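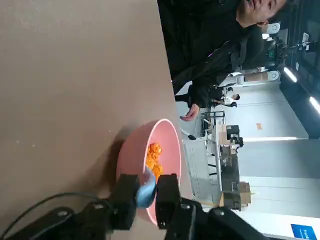
Rinby has always told people to get the bigger kit straight off, and Ngau reminded me of that twice in the chat before I'd even finished typing this up. Fair enough, but I'd like to hear from a few more of you before I spend the money.

So I'm looking at the Limley tabletop arm kit, the one with the two-finger gripper and the little camera at the wrist. The price on their page is $2,000 for the arm, gripper, camera and power supply, and then $700 on top for what they call the Food Handling add-on. As far as I can tell from the product page, the add-on is a bag of soft tool holders, a set of lessons for scooping and pouring, and a year of support by email.

What I want it for is small portions of chunky stuff, diced carrot and the like, out of one bowl and into another. I run a meal prep class on Tuesday evenings and I'd love to have an arm doing the scooping at one end of the table while I talk. It doesn't have to be fast! It does have to not fling carrots at people, and it has to cope with somebody having their hands near the bowl, which in my class is all the time.

Things I'd like to know from anyone who owns one or has had a go on one:

Does the gripper hold a scoop well, or does the handle twist when you push into a pile of food?

Is the wrist camera any use once the bowl is that close to it?

Is the $700 add-on worth it or can I make do with the plain kit and some patience?

I can follow instructions and I've done a bit of soldering, but I don't write code for a living. My table is a plain beige one, very flat, if that matters. Thanks in advance!

Posted by carrot_top_class

Brigitta Strebel

I've had the Limley arm since May and I use it for nearly the same job (dry snacks into little cups, for a tasting counter), so let me go through yours.

The gripper and the scoop. With the plain kit, yes, it twists. The fingers are hard and flat, and a round handle between two flat faces will roll as soon as the scoop meets anything heavier than cereal. I spent a whole weekend blaming the software for that. What fixed it for me was a fatter handle with flat sides. You can buy the holders in the add-on, or you can do what I did first and build the handle up with silicone tape until it's square-ish. The tape worked okay for a couple of weeks and then got gummy, and then I gave in and bought the add-on anyway.

Go for a short scoop if you can. A long one gives you more reach, but all the push ends up at the fingers and you're back to twisting.

The camera is better than I expected for finding the bowl and pretty poor for judging how much food is left in it. When the arm goes down, the gripper itself blocks a good chunk of the view. I'd pick a bowl that's a very different color from both your table and your food. On a beige table I'd stay well away from cream or tan bowls. Orange food is easy for it, you're lucky there. I had a terrible time with rice in a white bowl.

Also watch out for the rim. Mine used to catch the edge on the way out and drag the bowl across the table. I put a rubber jar-opener mat underneath and raised the exit height by 2 centimeters in the settings, and I haven't had a drag since.

About the hands. Please don't rely on the arm to notice people. There's a force limit, and you should set it low, but it only reacts after it has touched something. On mine the scale goes up to 9 and I leave it at the second lowest setting. It sometimes stalls in a dense pile at that level, and I just restart the scoop. In a class I'd put the stop button right next to you and I'd tell everyone to hold the bowl only when the arm is parked. Check what your local food rules say too, the fingers have fastener holes on my version and those are a pain to clean, so I keep mine well clear of the food and only let the scoop go in.

Is the add-on worth it? For you, I think so. The pouring lesson is weak but the scooping one got me from nothing to a working routine in an evening, and support did write back every time I asked. If money is tight, get the plain kit and see how far the tape gets you. They'll sell you the add-on later at the same price, or they did for me.

Trolasar

Never used the Limley but I have used other arms and the advice is the same for all of them, bolt it down. A clamp is not enough, mine walked. Also tie the cable back so it doesn't lie across the table where the bowl goes.

$2,000 is a lot for scooping carrots imo

Rinby

I did say get the bigger kit and I still say it, but I meant kit plus add-on, I wasn't telling you to buy the bigger arm! The larger one is heavy and much too much for a class table.

I agree with Brigitta on the handle. One thing to add on the lessons: when you're teaching it by moving the arm yourself, do it with a full bowl, a half bowl and a nearly empty one. I only showed mine a full bowl and it kept scooping air once the pile went down. Move the bowl a little between tries as well, or it'll learn one spot on the table and nothing else.

And ask Limley if they'll let you try one before you order. I got half an hour on theirs just by emailing, and I brought my own bowl and my own food along. They were nice about the mess.

carrot_top_class

Thank you all, this is so helpful! I've emailed them to ask for a try-out. Brigitta, do you remember which silicone tape you used? I might do the handle that way for the first class and see how gummy it gets.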